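4.2 The open day at Irkley

We attended the Wiren demonstration in March as ordinary guests. The invitation promised 800 household tasks; the program listed 6. Rocío Marín took notes, and no score was given unless both of us agreed on it.

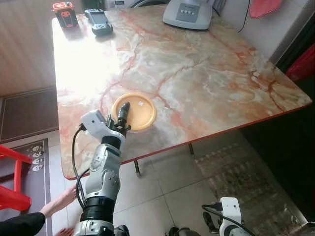 Figure 3a. Gripper at the near edge of the round plastic lid, tabletop task.

A flat lid on a patterned, brightly lit surface is a fair test of grasping. It says little about housework – we scored contact and lifting separately for that reason.

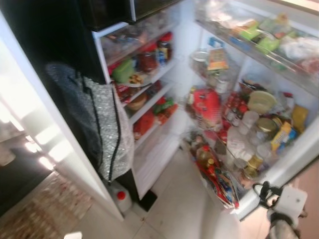
Figure 3b. Gripper in front of the lower bin, refrigerator task.

Crowded shelves are harder, and the program gave no criterion for success there. The hosts' claim of 3000 trouble-free trials came without logs, so we leave it out of Table 2.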